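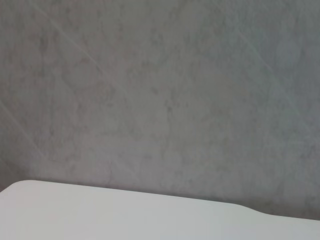

灰色斑驳饰面，色调由偏冷的蓝灰过渡到略带褐色的暖灰，表面有浅淡的斜向细纹；下方为一光滑的白色物体。

仿石纹饰面

仿石纹饰面是以非天然石材的基材或涂层模拟石材、混凝土外观的一类室内表面处理，常见于台面、桌面、墙面和柜体侧板。其视觉特征为低对比度的云状色斑、不规则脉纹以及较窄的明度范围。中文建材行业中，“仿石”“仿大理石”“水泥纹”“云石纹”等名称常有混用，各厂商的分类口径并不一致。本条目所述仅限于室内用途，不包括外墙真石漆及园林仿石制品。

一、名称与范围

广义的仿石纹饰面包括两类做法。第一类为现场施工，即在墙面或既有台面上批涂、压光、着色，纹理由工人手工形成，包括灰泥抹光、微水泥和矿物涂料。第二类为工厂预制，纹理在生产阶段已经固定，包括装饰纸贴面板、人造石板材、烧结板材以及印刷膜包覆件。

两类做法完工后的外观可以十分接近。在拍摄距离较近、对焦偏软的照片中，细颗粒会融成模糊的色块，仅凭照片一般无法判定基材。鉴别通常需要查看板材截面、边口收头或背面。

二、纹理构成

仿石纹饰面的纹理一般可分为三个层次。

底色：覆盖整个表面的基础色，灰色系最为常见。灰色系底色很少为纯中性灰，多带有偏蓝或偏褐的倾向。同一块表面上，受光源色温和观察角度影响，冷暖倾向可能在左右两侧出现差异，在验收时不宜直接认定为色差。

云斑：尺度较大、边界柔和的明暗变化。云斑之间的过渡越柔和，表面越接近抹光灰泥或混凝土；边界越清晰，则越接近角砾状石材。

脉纹：颜色较深或较浅的线状、枝状痕迹。深色脉纹多成簇出现，形成松散的分叉；浅色脉纹多为细线，走向大致一致时易与划痕或反光混淆。

三、材料类型

（一）抹光灰泥

以石灰或石膏为胶结料，加入细骨料和无机颜料，分层批刮后用钢抹压光。云斑来自各层厚度差异及抹刀压力变化。该类饰面可以做到大面积无缝，但抗冲击能力较弱，用于台面时须另加保护层。

（二）微水泥

以水泥、聚合物和细骨料配制，可附着于瓷砖、板材等既有基层。面层以聚氨酯或类似材料罩面，耐污性能主要取决于罩面层的完整程度。罩面层破损后，油脂和有色液体可渗入下层，形成难以清除的暗斑。

（三）装饰纸贴面板

将印有石纹的装饰纸浸渍树脂后热压于基板之上。纹理为印刷图像，存在固定的重复周期。周期较短的产品在长台面上会出现可辨认的重复图案，因此选材时应查看整幅大样，小样仅能用于核对颜色。

（四）人造石

以树脂或水泥为胶结料，与矿物填料混合后浇注或压制成型。纹理可贯穿部分或全部厚度，轻度划伤后可打磨修复。不同批次间存在色差，同一空间应使用同批板材。

（五）烧结板材

以矿物原料高温烧结而成，硬度高，耐热性好。表面图案多为喷墨形成，切割后的边口与表面纹理未必连续，转角处通常需作倒角或拼接处理。

四、现场施工工艺

以抹光灰泥为例，工序依次为基层处理、界面剂涂布、底层找平、中层造纹、面层压光和罩面。

造纹工序对最终外观影响最大。施工时以短而交错的刀路布料，避免长距离同向运刀，否则干燥后会留下平行的浅色条带。两种深浅接近的浆料可在湿态下局部叠压，使色斑边界自然晕开。压光应在浆料表干而未完全硬化时进行，过早会拖起浆料，过晚则难以闭合表面孔隙。

饰面工匠伊拉克利斯·阿塔纳西亚迪斯（Iraklis Athanasiadis）在其整理的施工笔记中主张，深色脉纹应先于浅色云斑布置，再以薄浆半遮盖，使脉纹显得位于表面之下。科斯马斯·斯泰尔吉乌（Kosmas Stergiou）则采用相反的次序，在压光前以细毛刷点染深色，所得脉纹较为清晰，但对罩面材料的相容性要求较高。两种做法在安德烈亚迪斯（Andreadis）工坊的样板中均有保留。

样板面积过小会使云斑无法完整展开。该工坊规定样板单边不小于200厘米，并须在现场光源下确认。

五、表面光泽

仿石纹饰面按光泽分为哑光、缎光和亮光。哑光表面反射弥散，云斑清楚，但摩擦后易产生局部发亮的痕迹。亮光表面色彩较深，会映出窗户、灯具和邻近浅色物体的轮廓。缎光介于两者之间，在居室台面中使用较多。

浅色细线的成因应当分别判断。改变观察角度后位置随之移动的，一般为反光；位置不变而指甲可触及凹槽的，为划痕；位置不变且触摸平整的，多为印刷或着色形成的纹理，也可能是罩面层下的抹刀痕。擦拭后消失的浅线通常为水渍或清洁剂残留。

六、接缝与收口

预制板材的接缝应尽量避开水槽、灶具等受力和受水部位。拼接前须比对两侧云斑的疏密和色调，脉纹无法对齐时，宜将纹理较平淡的区域安排在接缝处。填缝胶颜色应取底色中偏暗的一档，使用后不易显脏。

饰面与白色洁具、白色家电或白色台盆相接时，明度反差较大，边线的直线度偏差会被放大。此类部位多采用柔性密封胶，胶缝宽度为2毫米，并在两侧贴护纸后一次成形。

七、清洁与养护

日常清洁使用微湿软布和中性清洁剂，随后以干布擦净。石灰基和水泥基饰面不耐酸，醋、柠檬汁和除垢剂会造成失光。树脂类饰面不耐部分有机溶剂，使用前应在隐蔽处试擦。

耐热性能因材料而异。萨登（Sarden）系列贴面板的产品说明将短时接触温度定为最高150摄氏度，超过后树脂层可能起泡或发黄。烧结板材可承受的温度更高，但骤冷骤热仍可能引起边角开裂。无论采用何种材料，热锅均应置于隔热垫上。

深浅交错的纹理会掩盖碎屑和干涸的污渍。清洁时应辅以侧向光线检查，或以手掌平抚表面确认有无颗粒，带砂粒的抹布可在哑光面上留下成组的平行细痕。

八、常见缺陷

泛白：多见于水泥基饰面，为可溶盐随水分迁移至表面所致。罩面前基层含水率过高时较易发生。

起皮：界面剂漏涂或基层粉化造成，常由墙角和开孔边缘开始。

花斑：补涂范围与原饰面衔接不良，形成边界明确的色块。修补时应以整面墙或两个阴角之间的区域为单位重新罩面。

图案重复：见于印刷类产品，安装后无法修正，只能在排板阶段通过旋转或错位裁切减轻。

九、产品编号

灰色系仿石纹缺乏通用的命名标准，设计图纸中仅写“浅灰石纹”不足以确定材料。朱克斯特德（Jukstead）目录以底色、云斑和光泽三段代码标注，普特科姆（Putercombe）目录则采用连续流水号，所收纹样共2,569种，停产编号不再重新分配。两套编号之间没有对照表，跨目录替换须以实物大样比对。

参见：抹灰工程；装饰纸；人造石；微水泥；台面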